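Bulov Two-Arm Bench Kit: bag packing gallery

Lomurcombe has added the Bulov two-arm bench kit to its hire list, and this page is a look at it with a paper carrier bag and a handful of toys. The kit comes as a matched pair of arms with a black gripper on each, ready to bolt down at the front of a table. Hire is by the week and the minimum is one week.

Bags are a common request from shops and fulfilment firms. A paper carrier is light, it folds where you don't want it to, and the handles get in the way.

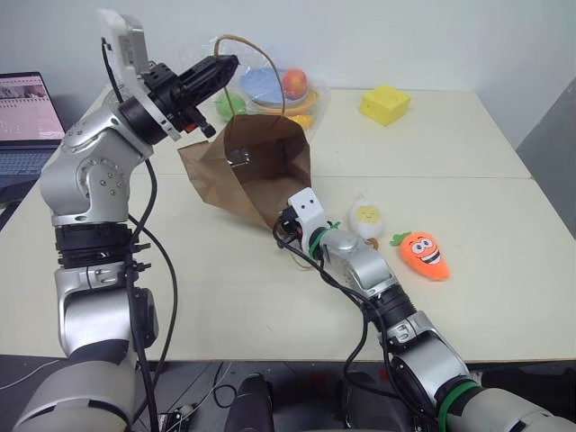 Each arm can be driven on its own or as one of a pair. For bag work we suggest the pair, with one gripper given over to the bag and the other to the goods. The Treloar control software is included and runs on an ordinary laptop. Allow an afternoon for setting up if you have not used it before.

Soft toys and hard plastic ones need different grip settings. You can save up to 200 of these under your own names – handy if several people share the kit. The grip force can be changed while the arms are stopped, but not during a move. 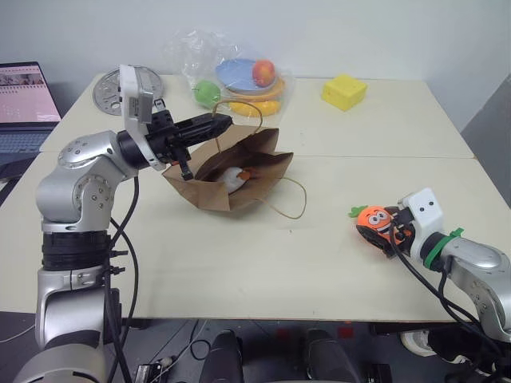

Spare fingers are sold in packs by Prudon, order code 384. The long pattern suits bags and boxes, and the short one is better for small parts on a tray. Changing a pair takes one hex key, supplied in the case.

Weekly hire is £765 plus delivery, with a discount on bookings of a month or more. We have 17 kits in stock and most are free until August. Collection from our unit is possible – please bring a van, as the cases will not fit in a car.

Page updated May 17, 2018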